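Start Produkte Anleitungen Ersatzteile Händler Kontakt

Pruritz Vakuumierer Lencho – Gebrauchsanleitung

Abschnitt 4: Aufstellen, erste Inbetriebnahme und Arbeitsplatz

Lesezeit: 7 Minuten

Stand: 2021-03-16

Dieser Abschnitt gilt für alle Geräte der Reihe Lencho ab Werk Februar. Für die ältere Ausführung mit Drehregler gilt weiterhin das gedruckte Beiblatt.

4.1 Standort wählen

1. Stellen Sie das Gerät auf eine waagerechte, feste Fläche. Die vier Gummifüße müssen vollständig aufliegen.
2. Halten Sie die Lüftungsschlitze an der Rückseite frei. Hängeschränke direkt über dem Deckel behindern das Öffnen.
3. Stellen Sie das Gerät nicht neben Herd, Spüle oder Heizkörper auf.
4. Verlegen Sie das Netzkabel so, dass es nicht über die Vorderkante der Arbeitsfläche hängt.

Vorsicht: Das Gerät darf nicht im Freien betrieben werden.

4.2 Anschließen und Probelauf

1. Wickeln Sie das Netzkabel ganz ab und stecken Sie den Stecker in eine geerdete Steckdose.
2. Schalten Sie den Hauptschalter an der rechten Seite ein. Die Anzeige zeigt kurz 800 und wechselt dann auf Bereitschaft.
3. Schließen Sie den Deckel ohne Beutel und drücken Sie beide Ecken nach unten, bis sie einrasten.
4. Drücken Sie »Start«. Die Pumpe läuft an und schaltet selbsttätig ab.
5. Drücken Sie »Lösen« und öffnen Sie den Deckel.

Hinweis: Beim ersten Lauf kann ein leichter Geruch nach Gummi auftreten. Er verschwindet nach wenigen Durchgängen. Bleibt die Anzeige auf 737 stehen, ist der Deckel nicht richtig verriegelt – wiederholen Sie Schritt 3.

4.3 Beutel vorbereiten

1. Verwenden Sie nur geprägte Beutel oder Rollenware der Reihe Brorine. Glatte Beutel lassen sich nicht evakuieren.
2. Schneiden Sie Rollenware gerade ab. Geben Sie zur Länge des Füllguts eine Handbreit zu.
3. Schlagen Sie den Rand des Beutels vor dem Befüllen nach außen um. So bleibt die Schweißzone sauber.
4. Füllen Sie den Beutel höchstens zu zwei Dritteln.
5. Streichen Sie den Rand glatt und legen Sie ihn mittig in die Vakuumrinne.

Vorsicht: Die Schweißleiste ist nach dem Verschließen heiß. Nicht berühren. Zwischen zwei Beuteln eine kurze Pause einlegen, nach längeren Serien das Gerät bei offenem Deckel abkühlen lassen.

4.4 Flüssiges und weiches Füllgut

Suppen, Soßen und mariniertes Fleisch werden vor dem Vakuumieren angefroren. Brot und weiches Gebäck verschließen Sie mit der Taste »Nur Schweißen«, damit sie nicht zusammengedrückt werden. Frische Pilze, rohe Zwiebeln und Knoblauch sind nicht geeignet.

Gelangt Flüssigkeit in die Rinne, schalten Sie das Gerät aus, ziehen den Netzstecker und wischen die Rinne mit einem weichen Tuch trocken.

4.5 Arbeitsfläche einrichten

1. Räumen Sie die Fläche vor dem Gerät frei und wischen Sie sie trocken ab.
2. Legen Sie eine helle, glatte Unterlage auf. Krümel und Gewürzreste sind darauf leichter zu erkennen.
3. Stellen Sie eine Schale für abgepackte Ware bereit.
4. Nehmen Sie Ware in Folienverpackung einzeln zur Hand und prüfen Sie sie auf scharfe Kanten. Spitze Folienecken können den Beutel durchstechen.

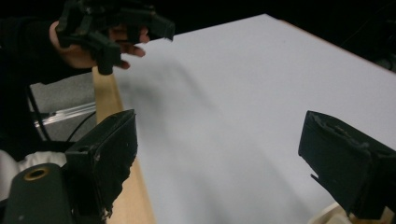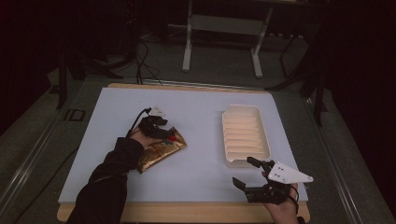

4.6 Speicher für Schweißzeiten

Das Gerät speichert 7 Schweißzeiten. Halten Sie »Menü« gedrückt, bis die Anzeige blinkt, wählen Sie mit den Pfeiltasten einen Platz und bestätigen Sie mit »Start«. Nach 1440 Minuten ohne Betätigung geht die Anzeige in den Ruhezustand; gespeicherte Werte bleiben erhalten.

Bei Fragen zur Einstellung wenden Sie sich an den Kundendienst, Ansprechpartnerin Merle Prendergast.

Verwandte Themen
Abschnitt 3: Lieferumfang und Geräteteile
Abschnitt 5: Reinigung und Dichtungswechsel
Abschnitt 6: Störungen beheben
Brorine-Beutel: Größen und Lagerung
Zubehör Jutness: Rollenhalter montieren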